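4. Street furniture, curb lines and the walking choices of older residents

4.1 Background to the field sites

Earlier sections of this paper reviewed the planning literature on short walking trips and set out the survey method. We now turn to the physical details of the sidewalk that respondents raised most often in interviews, and to how those details relate to the routes they reported taking. The two districts under study, Costitz and Tellside, were selected on the basis of their similar age profile and their very different paving history. Costitz was repaved in stone over a long period, street by street, as utility work allowed. Tellside was laid out in asphalt and concrete slab and has been altered very little.

Both districts lie within a short bus ride of the Holtbridge medical center, and both contain a main shopping street, a pharmacy, at least one public library branch and a covered market. The distances residents must cover for everyday errands are therefore comparable. What differs is the surface under foot, the height and shape of the curb, and the number and placing of fixed objects such as posts, bollards, signs, cabinets and bins.

A total of 245 residents over the age of 70 completed the route diary. Of these, 107 also agreed to a follow-up interview at home or at the library branch. The interview group included more women than men and more people living alone than the district average, a pattern that Halonen has noted in previous work on the same population. Respondents who used a wheelchair full time were interviewed under a separate protocol and are not discussed in this section.

4.2 What the diaries recorded

Respondents were asked to draw each trip on a printed map and to mark any point where they had slowed down, stopped, changed sides or turned back. They were not given a list of reasons. The instruction on the sheet read only: "Please mark anything that made you change how you walked." This wording was kept short after an earlier version, tested in June, led several people to write about traffic in general and leave the map blank.

The marks fall into two broad groups. The first concerns crossings, and it is the larger of the two. Respondents in both districts marked signal timing, poor sight lines behind parked vans, and the lack of a resting place on wide roads. These findings agree with the published literature and need little comment. The second group concerns the sidewalk itself, between crossings, and it is here that the two districts separate. Tellside respondents marked broken slabs, puddles and parked bicycles. Costitz respondents marked uneven stone, slopes toward the gutter, and posts.

The frequency of posts in the Costitz diaries was not expected. Few studies treat an upright post as an obstacle for a walker with ordinary vision, and local design guides discuss them mainly in terms of clear width. In interviews, however, several respondents described a post as something that forced a decision. One woman explained that she walks with a shopping trolley on her right side and must choose, well before reaching a post, which side she will pass on. If someone is coming the other way, she stops. Another respondent, a retired postal worker, said that he kept his eyes on the ground when the stone was rough and so noticed posts late.

Several respondents also used posts as support. A small number said they would rest a hand on one while waiting to cross or while shifting a bag from one arm to the other. Moving a post away from the crossing may therefore remove an obstacle for one walker and a resting point for another. We return to this conflict in Section 4.4.
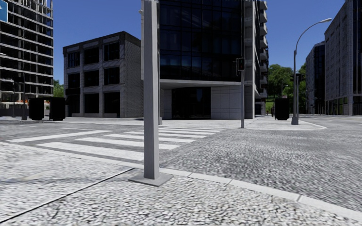 Figure 4. Street corner with cobbled sidewalk, stone curb and metal post (computer rendering).

4.3 Curb lines and the edge of the walking zone

The curb received fewer marks than the surface, but it was discussed at greater length in interviews. Respondents tended to speak of it in two ways: as a step to be managed, and as a line to be followed. The first is well understood. The second deserves more attention than it has received.

People with reduced sight, including many who did not describe themselves as having a visual impairment, reported that they used the curb to judge where they were. Where the sidewalk and the roadway were paved in similar stone, this became harder. "It all goes to gray in the evening," one respondent said of the lower end of her street, and she added that she now walked close to the building fronts after four o'clock in winter. Her diary supports this statement. Her afternoon trips keep to the inner side of the sidewalk throughout, while her morning trips do not.

Mäkelä, the consulting practice that prepared the Costitz repaving plan, specified a curb in a lighter stone than the roadway. The intention recorded in the plan was visual contrast. On dry days this appears to have worked for most respondents. In rain, according to the interviews, the difference became much weaker, and two respondents mistook the joint between curb and roadway for the edge of a step. The plan did not include a test of contrast under wet conditions, and no such test is required by the local standard.

In Tellside the same problem scarcely arose. Dark asphalt against a concrete curb is easy to read in most weather – a point in favor of an otherwise unloved surface. Tellside respondents were considerably more critical of the look of their streets than those in Costitz, and a number of them asked the interviewer whether stone paving was planned for the district. When the trade-offs were explained, most held to their preference. Appearance clearly matters to people who walk a street every day, and it would be a mistake to treat it as a luxury to be set against safety.

4.4 Fixed objects and clear width

Local standards in both districts set a minimum clear width for the sidewalk and require that fixed objects be placed outside it. All of the posts marked in the Costitz diaries met this requirement when checked on site. The standard had been followed, and the posts were still experienced as a difficulty. Two explanations may be offered.

The first is that clear width is measured at right angles to the curb, while people approaching a corner seldom walk in a straight line. They cut across. A post that stands well outside the measured zone may lie directly on the path that most people take toward the crossing. Of the posts marked, nine stood at corners where the curb ran at a slant to the building line, and these accounted for the longest interview comments.

The second is that base plates and fixings are not always counted as part of the object. A post may be slim enough to pass easily while its plate extends further at ground level. For a person who lifts the feet only slightly, or who pushes a wheeled frame, the plate is the part that matters. Site measurements are commonly taken at waist height, and the survey form used by the street department has no field for the plate.

Neither point requires costly changes. The first could be addressed by asking that clear width at corners be checked along the main walking path as well as across the sidewalk. The second could be addressed by adding one line to the survey form. Heikki Halonen has proposed a similar change for tree grates, where the same gap between the measured object and the object at foot level has been found.

The use of posts as support is harder to settle. Respondents who rested against a post did so mostly where there was no bench within sight. It may be that a bench or a leaning rail would serve them better, and that posts could then be placed for other reasons. The diaries cannot confirm this, as no corner in either district had both a post and a rail at the time of the study.

4.5 Limits of the diary data

The diary records only trips that were made. A resident who stayed home on account of a difficult corner leaves no mark on the map. Interview material fills part of this gap, but the people who agreed to a second meeting were generally those who went out more. The results should be read as applying to older residents who still walk regularly in their own district.

Marks were also left to the judgment of the respondent. Some filled the sheet closely and others marked only serious difficulties. We have therefore avoided comparing totals between individuals and have relied on the kind of mark and its position. Positions were transferred by hand to a shared base map by two members of the project staff working separately, and differences between the two were settled by a visit to the site.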